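4. Bimanual Transport of Loaded Containers

4.1 Task definition

The third task in the Sesto suite asks the robot to lift a small open container with both hands, hold it clear of the table, and place it inside a three-sided enclosure. The container is loaded before each trial with objects that are free to move. We chose this task to test whether a policy trained only on demonstrations can keep two hands coordinated when neither hand can carry the load alone. Earlier tasks in the suite (Sections 3.1 and 3.2) can be solved, at least in part, by one arm acting while the other waits. Container transport cannot be solved that way with the grasp we specify.

The specified grasp is a cradle grasp. The fingers of each hand extend under the container from the side, and the thumbs press against the outer walls. The handle is not used. A handle grasp would be easier to learn, but it would let the container swing, and it would turn the task into a single-arm problem. Operators were told to begin the demonstration again if a finger entered the handle.

A trial is counted as a success when three conditions are met: the container rests fully on the floor of the enclosure, all loaded objects remain inside it, and both hands have withdrawn past the front edge of the enclosure. A trial is stopped and counted as a failure if any object leaves the container, if either hand loses contact during the lift, or if the time limit is reached. Contact with the mesh walls is recorded but does not end the trial.

4.2 Data collection

Demonstrations were recorded by teleoperation using the Stikden glove interface described in Section 2. The operator sees only the view from the head camera, so that the information available during collection matches the information available to the policy. We collected 78 demonstrations in total. The two operators, Lejla Grgić and Arben Halilović, divided the work evenly. Both had completed the training procedure in Appendix B before recording began, and neither took part in scoring the policy trials.

The starting position of the container was varied between demonstrations. Its orientation was also varied, within limits set by the reach of the wrists. The enclosure was kept in a fixed place at the far side of the table. A first round of collection in March used a lower table, and those recordings were discarded when the table was replaced. The change in height altered the elbow posture enough that the two sets could not be combined without retargeting.

All recordings were trimmed to begin at the first arm motion and to end when both hands had cleared the enclosure. Pauses within a demonstration were kept. We considered removing them, as is common in related work, but the pauses in this task often occur just after the lift, when the operator waits for the load to settle. Removing them would take away behavior that we wanted the policy to learn.

4.3 Policy and baselines

We compare three policies. The first, called Joint, predicts the motion of both arms and both hands from a single network. The second, called Split, uses a separate network for each side, with both networks receiving the same camera input. The third is Angelovski, our proposed method, which adds a coupling term to the Joint policy. This term penalizes changes in the relative pose of the two palms from the moment contact is established until the moment of release. It is computed from joint readings alone and needs no force sensing at the fingertips.

The coupling term is switched on and off by a contact signal that the network predicts together with the motion. During training, this signal is supervised by labels placed by hand on each demonstration. All three policies use the same image encoder, the same training data and the same control rate. Training settings are listed in Appendix C, last revised 2023-09-22.

4.4 Results

Each policy was tested for 20 trials. The starting positions were drawn once and then reused, so that every policy faced the same conditions in the same order. Split completed 10 of its 20 trials. Joint performed better than Split, and Angelovski performed better than both; per-trial outcomes for all three are given in Appendix D.

The failures of Split are similar to one another. In most of them, one hand rose ahead of the other, the container rolled toward the lower side, and the thumb on that side lost contact with the wall. Joint rarely failed in this way. Its failures came later, during the forward motion, when small errors between the palms built up and the gap beneath the container opened. The coupling term is aimed at this second kind of error. 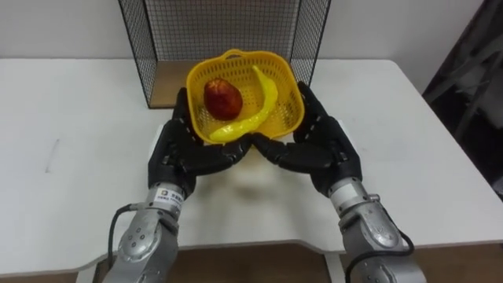

Figure 6. Cradle grasp in the container transport task, seen from the head camera. The mesh enclosure stands behind the basket.

A moderate tilt does not count against a policy under our criteria, and we found no clear link between tilt during the hold phase and failure at placement. Curved and rounded items tended to come to rest against a wall of the container early in the motion and to stay there. What did matter was the rate at which the tilt changed. Trials with a sudden change in tilt near the opening of the enclosure were the ones most likely to end with an object lost over the rim — a pattern that held for all three policies.

We also examined contact with the enclosure. Angelovski touched the side panels more often than Joint did. Holding the palms at a fixed relative pose leaves the policy less freedom to narrow its grasp as it passes between the panels, and the outer surfaces of the hands take up much of the available width. None of these contacts moved the enclosure, which is weighted under its floor, but in a lighter structure they might have done so.

4.5 Limitations

The experiments use one container shape and one enclosure. A short trial with the deeper Jovudwood tray suggested that the cradle grasp transfers poorly to containers with smooth walls, where the thumbs have less to press against. We did not collect enough data to report a result. The contact labels are a second limitation. They were placed by one annotator, and the exact moment of contact is hard to judge from the head view when the fingers are under the container. A labeling error of a few steps appears to have little effect at the lift but a larger one at release, where the coupling term can hold the hands together after the container is already supported by the floor of the enclosure.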